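Coasters of Our Tea Table: Gallery

Welcome to my gallery page. My name is Yu-ting Kao and I collect drink coasters. I started in one August, when my aunt closed her small tea shop, Cha, and gave me a box with 103 coasters inside. Today I have 911 of them, and my brother says it is enough. I do not agree with him.

On this page I write mostly about the round ones and the flower-shaped ones, and about how to keep them in order. My English is not perfect, so please be patient with me. If you find a mistake in a name of a maker, write to me and I will correct it.

First, about trays. For a long time I put my coasters in a cookie tin, and it was a bad idea, as the ones on the bottom were always forgotten. Now I prefer a shallow tray with a raised rim. You can see what is inside, and you can lift a coaster with two fingers. A yellow one is very cheerful on the table.

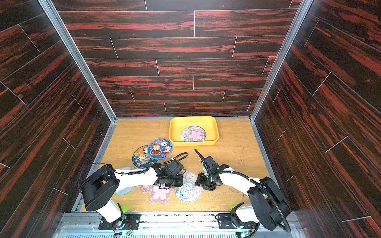 The second thing is the order of putting away. I like to begin with the most delicate pattern and finish with the strongest. When you do it this way, you look at each one a little before it goes in its place. With guests we make it a small game after tea, and the children are faster than me.

The cherry blossoms
I have a weakness for this flower. The round coaster with the pale floral border and the pink blossom in the center is already in the tray, on the left side. The other is translucent pink and has the shape of a flower itself, with one large blossom printed in the middle. I think they make a good pair, even if the shapes are different.

The cartoon ones
Two round blue coasters, one lying partly over the other. On the first there is a brown bear in a small red car, together with a white bunny and a friend who looks like a piece of toast. The second has cats and a yellow border design. My niece always asks for the bear.

The blue and white one
A round white coaster with blue artwork and a small round emblem with dark characters. It is the most serious one of the group, and I use it for green tea.

The quiet one
Pale gray-blue and round. I put a cup on it every morning at 6 and I never get tired of the color.

In the next gallery I will show the cork coasters from Narnico and the square ones from Vurkska, which I keep in a separate drawer. If you have a double of any flower-shaped coaster and want to exchange, please leave a message in the guest book. I answer slowly, but I answer to everybody.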